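2025年5月25日　Gornau 参观记

Diltville 厨具在 Gornau 的展示楼一年开放两次,上一次是四月,我没赶上。这回同去的一共8个人,带队的是 Ulla Aasen,她以前在这里做过橱柜安装的培训。

从车站走到展示楼要17分钟,路上有一段上坡。门口登记,领一张纸质胸牌,包可以寄存,水杯可以带进去。一楼是五金件和台面样板,每块样板背面贴着编号,想要小样就把编号抄给前台。我抄了三个,前台说寄到家里大概两周。

一楼的讲解由 Marthinus Swanepoel 负责,主要讲抽屉滑轨和铰链。他说话快,翻译有时跟不上,漏掉的部分我后来看说明册补了一点。册子是 Brirninex 印的,纸很薄,图倒清楚。

## 二楼:岛台

我家厨房打算明年改,所以在二楼待得最久。靠白墙的那一边摆着一座白色岛台,直接放在条纹地毯上,双盆水槽嵌在台面里。

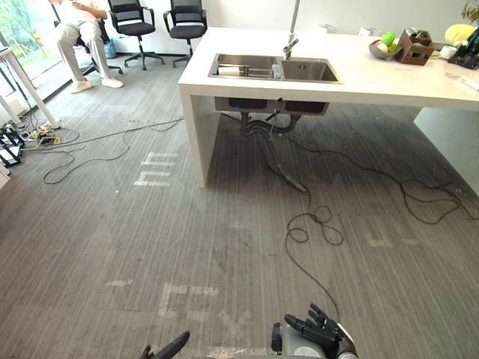
*二楼的白色岛台,不锈钢双盆,水槽下方的排水管露在外面。*

岛台的侧板很厚,一直落到地面。水龙头装在两个盆之间靠后的位置,比我家现在用的高出不少。左边的盆里放了金属沥水架,台面上还有一只灰色的碗和一个带木条侧板的棕色木盒。真正做饭的人大概不会把东西这样摆,不过看得出台面留给切菜的地方有多大。

对我有用的是下面那部分。台面底下是敞开的,两个盆的排水管都看得见,软管一直垂到地毯上。平时逛店,水槽下面多半关在柜门里,要蹲下去开门才能看。我问 Oratile Mabuza 双盆的下水能不能并到一根管上,她说可以,但要先量地面排水口的位置,旧房子尤其要量。她给我画了一张草图,夹在册子里了。

同行的 Elba Salinas 更关心侧板落地以后怎么拖地。Oratile 的建议是接缝处打胶,每隔几年重打一次。

## 午饭和下午

食堂在后院,套餐一种,汤和面包可以添。下午看的是 Rodrigues 系列的柜门,颜色将近100种,挂在可以翻动的架子上。看到后面我已经分不清几种灰,只记下了7号架上的两块。

三点多散场。价目表不外发,要报价得自己带厨房尺寸图去约时间。我没带图,下次再说。寄存处关得比展厅早,有包的人最好提前去取。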